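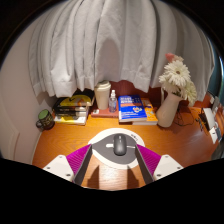
A stack of books and a mug on a wooden desk, under a white pleated curtain.

FOR IMMEDIATE RELEASE
2018-08-06

Daly Letter Club opens to new members, and yes, you can still use a pencil

Daly - I've been running the Daly Letter Club from my spare room for a while now, and this is the first press release I've ever written for it, so bear with me! The big news is that we're opening up 80 new places this fall. If you've ever wanted to get real mail from a real person (bills don't count), I'd love to have you.

The club started with 18 people, most of them from Daly and a few from over in Estell. I matched everyone up by hand with index cards and a shoebox. We're at 151 members today and the shoebox has been retired, although I still do the matching myself because I enjoy it too much to hand it over. Between January and the end of July our members mailed 3910 letters. I know this because everyone sends me a postcard each month with their tally on it, and I add them up at the kitchen counter with the radio on.

You fill in one page about yourself: what you read, what you cook, whether you'd like a partner your own age or someone from a different generation. I pair you with another member, and the two of you write at least once a month for six months. After that you can keep going or ask for somebody new. Plenty of pairs keep going. One pair has been arguing about tomato plants since their second letter and shows no sign of stopping.

New this season is the Truren Exchange. Truren has a reading group that wanted to try letters, and we're swapping members with them for the first round. If you tick the Truren box on the form, you'll get a partner from their group plus a short reading list to get the conversation started. There are two novels and a book of essays on it, and you don't have to finish any of them.

We also have paper! Kavach, the little stationery shop in Estell, is putting together a starter pack for us with cream writing paper, plain envelopes and a sheet of address labels. It's included with your membership. The paper is a bit on the thick side, so fountain pen people should be pleased.

Membership is free for anyone under eighteen with a parent's signature. For everybody else there's a small yearly fee that covers printing and the newsletter. Forms are at the Daly library front desk and at Kavach, next to the register. Please write clearly, particularly your zip code. I've had some adventures with zip codes.

I'm happy to talk to local papers and radio, and I can put reporters in touch with members who've said they don't mind being asked. You can leave a message for me at the library desk, or, of course, write me a letter.

Media contact: The Organizer, Daly Letter Club, care of Daly Library

###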